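The Flodham Archive: Frequently Asked Questions
Home / Episode Guide / Ship's Roster / Timeline / FAQ
Last updated 2023-04-11

What is this site?

A fan-run reference for the TV series Flodham, all 5 seasons of it, plus the tie-in novels for people with strong shelves. We cover the station, the ships that dock at it, and the laws of a society that apparently has faster-than-light travel and no working complaints department.

I've never seen the show. Where do I start?

Season one, episode three. The pilot was shot before anybody had decided whether the station had gravity, and it shows. Go back to it later, when you are fond of everyone.

Is Flodham a station or a planet?

Both. The planet came first and the station was named after it, presumably to save on signage. When a character says "back on Flodham" they mean the station, unless they are sad, in which case they mean the planet.

How many people live on the station?

Dialogue in season one says 800. By season three it is 3,000, with no new construction mentioned and the same two corridors. The novels give 1,546, a number so precise that we assume the author had a spreadsheet. We use the novel figure on the roster page and accept hate mail about it through the contact form.

Who is in charge, the station administrator or the senior captain in dock?

The administrator, on paper. The Docking Accord read aloud in "Salt and Ballast" gives the administrator authority over everything bolted down, and captains authority over everything that isn't. Most of the second season is an argument about a ship that has been welded to the hull.

Can a captain overrule the administrator in an emergency?

Only if the emergency is outside the station. This is why so many captains in the show spend the first act trying to push the problem out of an airlock.

Why do the doors on the station have handles?

Our most frequently asked question by a comfortable margin. The behind-the-scenes answer is money. Sliding doors need a stagehand on each side and a certain amount of prayer, while a hinged door needs a hinge. The in-universe answer arrives in season four, when an engineer explains that powered doors were banned after the Cikley decompression. Fans accepted this immediately, having been given nothing else.

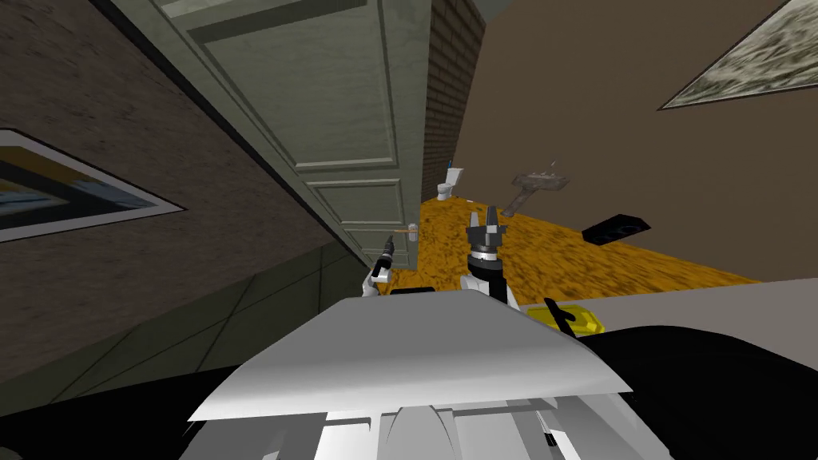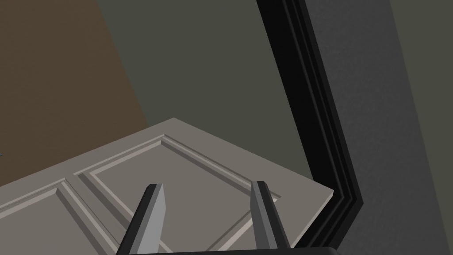
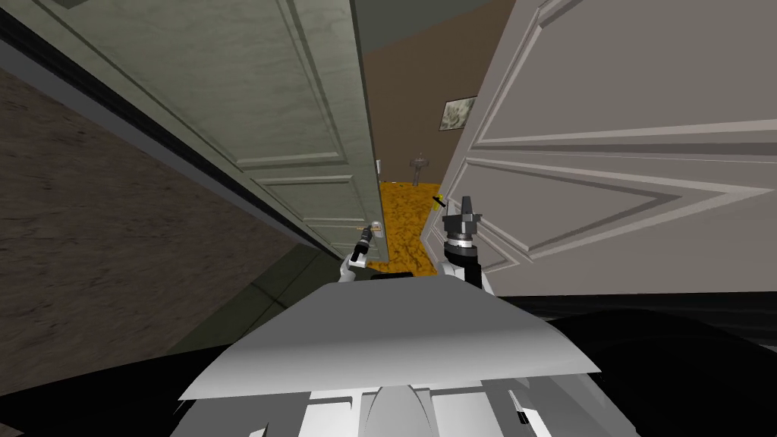 The ban covers residential decks only. Cargo bays keep their big powered hatches, which fail in every single episode that features one, so perhaps the engineers had a point.

What was the Cikley decompression?

A disaster that took place 40-odd years before the pilot, or during someone's childhood, or "last November," depending on who is talking. Cikley was a mining outpost. We have a separate timeline page that tries to reconcile the dates – please read it sitting down.

Is the Flastero a warship?

Her crew says no. She carries more guns than anything else in the series and is registered as a survey vessel. The novels suggest that "survey" is a translation problem.

What does "Kaneko" mean?

The Kaneko drive is the faster-than-light engine used by every ship on the show. How it works is never explained, but we know it hums, it must not be run near a moon, and it can always be fixed by someone lying on their back underneath it.

Are the novels canon?

The first two are. The third contradicts the finale and brings back a character who was very thoroughly dead. We list it under Related Works, where it can't hurt anyone.

Will there be a sixth season?

No. Please stop writing to us about it. We have no contact with the studio, and if we did, we would ask about the gravity.

I found a mistake. How do I report it?

Use the contact form and give the episode title and the scene. "You are wrong about the Flastero" is not enough to go on – we get a lot of those, and they disagree with each other.

Can I quote the Archive in my fan fiction, podcast or term paper?

Yes to all of them. A link back is appreciated. For the term paper, you may want a second source.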